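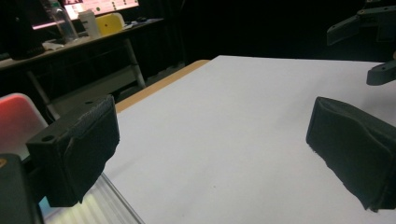

Metalska, 31 October 2022

**Felt pads under chair legs fall off all the time – what glue to use?**

Hello everybody. In August I bought a set of chairs from Linon for my kitchen, which has a tile floor. I put self-adhesive felt pads on the legs, 35 mm wide. After 2 weeks they slide to the side and collect hair and crumbs. I have replaced them two times already. Is there a better glue, or should I buy another kind of pad? The legs are round and a little bit slanted. Thank you in advance.

*posted by tile_and_tea*

**lakeside88**

Your problem is probably the slant. The pad touches the floor with one edge only, so each time you pull the chair, this edge is pushed away. Please sand the bottom of the leg lightly, wipe it with alcohol and let it dry. Then use contact glue on both sides, wait as the tube says, and press strongly. Leave the chair upside down until the next day. I did this with Lill pads and they have stayed since last winter – only the border became a bit fuzzy.

**Oskar_m**

just buy the nail ones

**quietfloor**

I would not use nails on tile. When the felt becomes thin, the nail head can scratch. For slanted legs there are rubber caps with felt inside, Tratano has them in several sizes. I paid 139 for a big bag, enough for the table also. Measure the leg at the bottom, not in the middle, and take the smaller size if you are between two.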